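4. Making toast and building a sandwich

Before first use, run the Trnka empty on the highest setting for 2 cycles. A slight smell is normal. Open a window and let the toaster cool between cycles.

4.1 Set the toaster on a flat, dry table, away from curtains and wall cabinets.
4.2 Lay out the fillings before you start the bread. Cooked meat can go on one plate, with lettuce and cheese within reach.
4.3 Put one slice in the slot. Whole-grain bread needs one setting higher than white.
4.4 Push the lever down until it clicks. To stop early, press Cancel.
4.5 Lift the toast out by its top edge once it has popped up.

CAUTION: Never reach into the slot with a fork or knife. If bread is stuck, unplug the toaster, wait until it is cool and turn it upside down over the sink.

4.6 Build the sandwich on a separate plate beside the toaster. Keep lettuce and cheese together as you move them so the layers stay lined up.

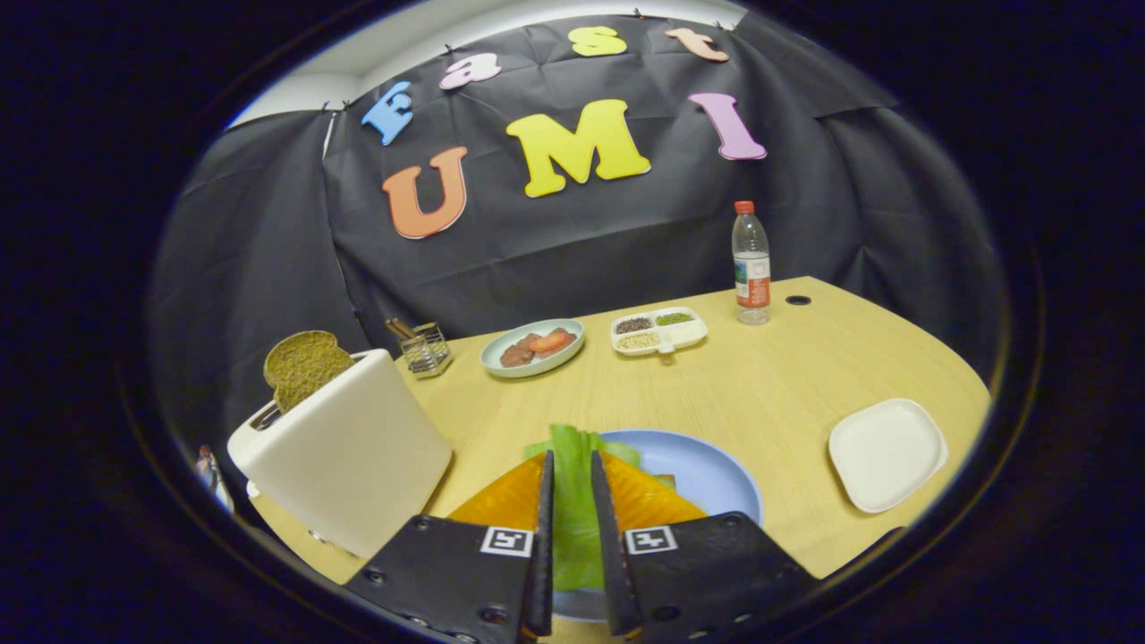 Miroslava Kováčik adds that she rests her toast upright for 45 seconds before putting anything on it, and that cheese goes against the bread with the lettuce on the inside, or the bottom slice turns soggy.

Note: Do not lay cheese or filled bread over the slot to warm it. Melted cheese on the heating wires will smoke and can catch fire.

4.7 Unplug the toaster when you are finished. Empty the crumb tray after it has cooled, wipe it with a dry cloth and slide it back in until it stops.

For cleaning the outside, see section 5.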